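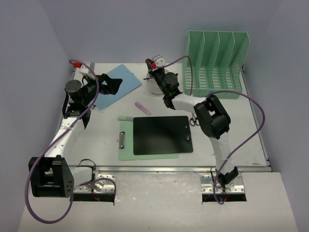
Zwei Arme und ein Schreibtisch

Wie eine Werkstattgemeinschaft in einem ehemaligen Getränkelager versucht, das Aufräumen abzuschaffen

Das Projekt heißt Tromness, und wer fragt, was der Name bedeutet, bekommt je nach Tageszeit eine andere Antwort. Angefangen hat es im August mit einem Streit darüber, wer die Schere nicht zurückgelegt hatte. Andere Vereine hätten einen Putzplan aufgehängt. Bei der Werkstatt Penent bestellte man Motoren.

Seither stehen im hinteren Raum zwei Roboterarme an einer weißen Tischplatte und üben Büro. Ihr Arbeitsmaterial ist von ergreifender Harmlosigkeit: Klemmbretter, Stifte, eine Schere mit schwarzen Griffen, ein mintgrüner Stehsammler mit vier Fächern. Die Aufgabe dazu versteht jedes Vorschulkind. Stifte in den Becher, Bretter in den Ständer, Schere irgendwohin, wo man sie wiederfindet. Über den letzten Punkt wird noch verhandelt.

2882 Euro hat der Aufbau bisher verschlungen, die Pizza nicht mitgerechnet. Der größte Posten waren die Gelenkmotoren, der ärgerlichste die Kabel. Die ersten waren zu kurz, also kaufte man beim Elektronikhändler Bortolotti neue, diesmal in Violett, denn Violett war im Angebot, und diesmal großzügig bemessen. Nun hängen sie in weiten Bögen um die Arme, und wer daran vorbeiwill, zieht den Bauch ein. Die weißen Glieder mit ihren vielen Schraublöchern folgen einem Bauplan namens Cikance, dessen Anleitung 110 Seiten umfasst und auf Seite drei voraussetzt, dass man Seite neunzig gelesen hat.

Gelernt wird durch Vormachen. Jemand führt die Arme durch die Bewegung, die Software schreibt mit, und nach 300 Durchgängen, so der Plan, soll die Maschine es allein können. Beim Becher klappte das nach Angaben der Gruppe schon nach der Hälfte. Das Klemmbrett dagegen ist flach, liegt flach und möchte flach bleiben. Bei Versuch 437 hob der linke Greifer es an, hielt es vier Sekunden in der Luft und ließ es auf den Filzstift fallen, den der rechte gerade holen wollte. Im Logbuch steht dazu: »Teilerfolg.«

Dass ein Mensch den Tisch in einer halben Minute leer hätte, bestreitet hier keiner. Es will ihn bloß auch keiner leer räumen. Nach jedem Durchgang muss allerdings alles wieder durcheinandergebracht werden, von Hand, und zwar jedes Mal ein bisschen anders, sonst lernt das System nur die eine Unordnung auswendig. Dafür gibt es inzwischen einen Plan. Er hängt neben der Tür, und die Abendschicht ist bis auf Weiteres unbesetzt.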